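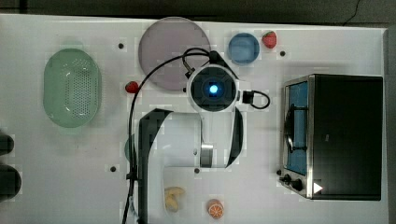 Can a robot clear the kitchen table for you yet?

Some of it, slowly, if the table has been set up to suit the robot and someone is standing near enough to help.

By Sarla Katiyar
24th June

Print this page | E-mail this page

I spent seven years managing the kitchen at a residential home in Dudell, and in that time I was sold a lot of equipment. Some of it was very good. The dishwasher we bought in my second year is still running. So I don't have anything against machines in kitchens, and when people ask me whether the new robot arms are going to do the chores, I try to give them a fair answer.

Chores are harder than they look from the outside. Putting away the dishes after supper sounds like one job. In practice you pick up a plate by the rim, and then a bowl that wants a different grip, and then a piece of fruit that will bruise if you squeeze it. A colander has to be held level if there is food in it. You open an oven door that swings down on a spring and you remember that the rack may be hot. A person does all this while talking on the phone. A machine has to work out each one.

Most of the practice I have seen is done with toy food. I think that is sensible. A toy banana doesn't go brown, and if it gets dropped you can use it again. But a real banana is soft in one place and firm in another, and the one in your fruit bowl is attached to two more. A real strawberry leaves juice on the fingers that picked it up, and those fingers then have to pick up a clean plate. I would like to see more work done with real groceries before anyone puts a price on one of these for the home.

Plates are another matter people pass over. A plate lying flat on a table is awkward for two fingers. We slide it to the edge, or get a nail under the rim, and we don't think about it. At the home I trained kitchen helpers who had never carried more than one plate at a time, and they had it by the end of the first shift. The arm I watched last November at the Sevari center needed several tries to lift one, and it had good light and plenty of room.

It did get the plate in the end. I want to be plain about that, because my friends who dislike these things tend to leave it out. Five years ago I don't believe it would have. The young man running it was honest with me about the failures and let me stay for the whole session. He said the moving was mostly solved and the touching was not. That matched what I saw.

Shop floors are further along, and I don't find that surprising. My brother-in-law works at Dullura, where they pack bathroom fittings, and they have two arms on the line. The same part comes down the same belt facing the same way all day long. If a part comes down crooked, the line stops and he straightens it. He says the arms are worth having and I believe him. But a line that can be stopped is nothing like a kitchen at a quarter to six with 90 suppers going out.

People write in to tell me that speed will come. It may. I would put reliability first. A helper who is slow but gets everything put away is useful to me. A helper who is quick and drops one bowl in ten is going to cost me bowls, and I will be sweeping the floor as well. I would want to know how often a machine fails, what it does next, and whether it knows it has failed at all. The brochures I get from Bright don't say.

There is also the question of who it is for. The people who could most use help at home are the ones with bad hands or bad backs. They can't pick up what the robot drops. They can't move the furniture to make room for it either. If a machine needs an able person in the house to look after it, then for now it suits people who could have cleared the table themselves.

My own view is that we will see one or two narrow jobs done well before we see a general helper. Loading a rack with cups that are all the same, for instance, or wiping a counter. I would pay for the cups. I would not pay yet for anything that claims to do the whole kitchen, and I would ask to see it work on my dishes, in my kitchen, before I signed.

Get our columns by e-mail each week. Sign up for the newsletter.

Contact us | Copyright, all rights reserved | Back to top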